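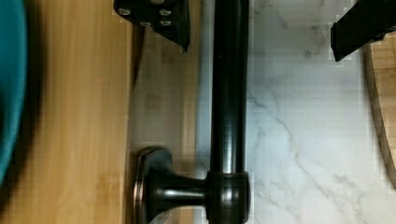 Tarnden Household Fittings List

Welcome, and thank you for looking in! This is the read-me for a small collection of notes on household fittings – towel bars, hooks, curtain brackets and the like – and the names people use for them. It grew out of a box of old shop catalogues, and it has been growing rather untidily ever since.

What's in the folder

fittings.csv is the main list, with one row per fitting. names.csv holds the local and trade names, so that "towel rail" and "towel bar" lead you to the same place. The notes folder has longer remarks on up to 70 of the entries, some of them a good deal longer than they need to be (sorry, I do enjoy a bracket).

Columns

Each row has 5 columns: name, finish, fixing, length and source. Lengths are in millimetres, measured between the centres of the posts. A blank means the catalogue didn't say, and I would much sooner leave a gap than guess.

Finishes

These are the muddle of the whole thing. The Cisov catalogue uses 2 words for what looks to me like one dark bronze, while the Durrani lists fold anything brownish into "antique". I've kept the wording as printed and put my own reading in the notes.

Known problems

Prices have been left out altogether. A few curtain brackets appear twice under different spellings, and I'm still working through the hooks.

Using it

Please copy, mend and add to the list as you like. If you send corrections, do say which catalogue they came from – even a page number helps.

Last updated 2023-01-16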